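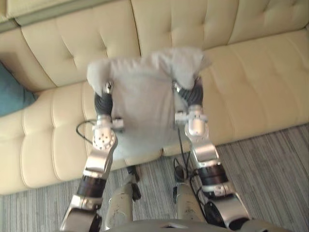
4.2 Style match-ups and late stoppages

We turn now to the part of the study we most looked forward to writing. Section 4.1 showed that simple win-loss records predict the result of a bout fairly well, yet tell us very little about when it will end. Does it help to know how each boxer likes to fight? In our data it does, and by more than we had hoped!

The full set holds 3,614 professional bouts scheduled for eight rounds or more. Of these, 1,321 ended inside the distance. Each boxer was given a style label (pressure, counter or mixed) by two coders working from video, using the Sosa coding sheet described in Section 3. Where the coders disagreed, Juwita Mandagi watched the bout again and made the final call. Disagreements were most common for boxers who changed their approach after the fourth round, a habit we came to enjoy spotting and which deserves a paper of its own.

Figure 3 plots the share of stoppages by round for the three most common pairings. When two pressure fighters meet, stoppages come early and then tail off. When a pressure fighter meets a counter puncher, the curve behaves quite differently: it stays low through the opening rounds, climbs from the fifth and peaks in the seventh. This fits what trainers have told us for years about body work slowing an opponent down, and it was a real pleasure to see the same shape appear in the numbers.

Figure 3. Share of stoppages by round and style pairing. Bouts ended by disqualification or accidental foul are left out.

The late peak is strongest in the lighter divisions. Among the 404 bouts at junior welterweight, 62 per cent of stoppages in pressure-counter pairings came after the fifth round. At heavyweight the peak is hard to make out, and we would not lean on it until more bouts have been coded.

We also checked whether the pattern came from mismatches, where a favoured boxer simply takes his time. Leaving out every bout with a wide gap on the Orkach rating made the seventh-round peak a little lower but did not move it. Swapping in the Sopacua rating, which gives more weight to recent form, produced nearly the same curve. Sekar Goh suggested a further check by referee, and the results of that are given in Table 5.

One limit should be kept in mind. Our labels describe a boxer across a whole bout, so a fighter who boxed carefully for three rounds and then went forward is coded as mixed. Round-by-round labels would handle this better, and coding for them began in January.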